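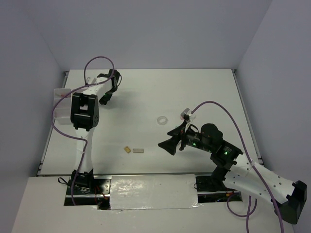 The sorting table in the small items room, with a divided container against the left wall.

Small items get their own room at the Amissah Building

15 Jun 2020

Rereo has moved the sorting of small household items out of the main hall and into a room of its own on the second floor of the Amissah Building in Listau. The room is used for the things that arrive at the bottom of donated boxes: buttons, beads, keys, drawer knobs, game pieces, curtain hooks, thimbles and the like. Until this spring they were sorted at one end of the packing counter, next to the crockery.

The work is done on a white tabletop with pale gray walls on three sides. The front is left open. A white plastic divided container, open at the top, can stand at the side against one of the walls, and items go from the table into its compartments.

"The walls are what people ask about when they come up," said Cecilia Sulemana, who manages the department. "On the old counter a bead would go off the back and under the shelving, and we only got it back when the shelving was moved. On this table it can only come off at the front."

The enclosed table was her idea. She had a rough version made of cardboard last December and used it for two weeks on the packing counter before asking for a proper one. The finished table cost $3069, including the walls and the fitting, and was built by Bekero, a joinery firm in Listau that had already made the bookcases on the ground floor. Rereo paid for it out of last year's shop income.

The surface is matte, which the department asked for after trying a glossy sample that threw back the ceiling light. It has picked up a few faint scuffs and marks. Sulemana said these are to be expected on a table used for metal and china, and the board can be replaced separately when it needs it.

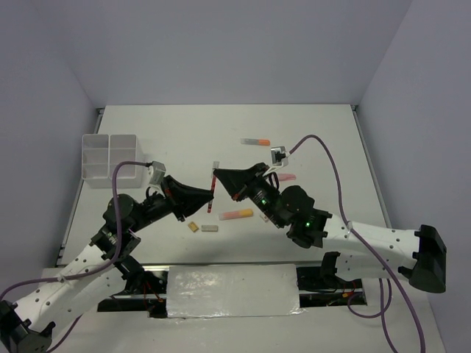 Rereo Listau | Small Items Department

How donations are sorted has changed a little with the move. In the main hall, staff used to empty a whole box onto the counter and work through it. In the new room only a few pieces are put on the white surface at a time, and the rest wait in the box until those have been dealt with. The department says mixed lots take longer this way, but fewer things end up in the wrong place.

Each piece is looked at on the table before it is put away. Broken china and anything with a sharp edge goes out first. Keys are kept together whatever their age. Game pieces are held for a month in case the rest of the set turns up in another box, as it sometimes does when a family brings in its donations over several trips. Beads and buttons are sorted by size first and by color after that - the reverse of how it used to be done, and a change that took some getting used to.

"Color first looks nice, but it's slow," Sulemana said. "People buying buttons usually need a size. If they have to go through a tray of blue ones to find two that fit the hole, they give up."

When a divided container is full, it goes downstairs with a paper slip naming the contents of each compartment. The shop then makes up bags for the shelf by the stairs. Buttons and beads are sold by the bag, drawer knobs in pairs or singly, and keys by weight to people who use them for craft work. Single game pieces are free to anyone who asks for one at the till.

The room itself was a records store when the building belonged to a shipping office. The Amissah Building dates from 1874, and the second floor had been used mainly for spare furniture since Rereo moved in. Clearing it took most of March. Two wardrobes that would not go back down the stairs were taken apart and sold for timber, and the rest of the furniture went to the ground floor, where most of it has now been sold.

The stairs are still the main difficulty. There is no elevator to the second floor, so boxes have to be carried up by hand, and the department has asked the main hall not to send up anything that weighs more than 23 pounds. Heavier boxes are split at the bottom of the stairs. A small hoist was looked into and turned down because of the age of the banisters.

Response in the shop has been good so far. Some 68 bags of buttons were sold in the first month after the move, and the shelf by the stairs has been made longer to take a second row of baskets. Drawer knobs are selling more slowly. Sulemana thinks this is down to where they are kept, behind the lamps, and they will be moved forward when the lamp section is rearranged.

Lost property is another part of the work. Now and then a ring or a medal turns up among the buttons, and these are set aside and never priced. If the box came in with a name and phone number, the department calls. Otherwise the item is kept in the office for six months. Anyone who thinks something of value may have gone into a donated box by mistake should call the front desk and say when the box was brought in and what else was in it.

Donations of small items are accepted at the main hall during normal opening hours. They can be mixed, and there is no need to sort them at home, but loose needles and pins should be in a closed tin. Please put small things in a bag or a jar inside the box and leave the lid of the box untaped. The department cannot take batteries, watch parts or anything with liquid in it, and for the time being it has enough curtain hooks.

The sorting room is not open to shoppers. Groups who would like to see how the work is done can ask at the front desk for a visit, with no more than four people going up at once. Children under ten need an adult with them on the stairs.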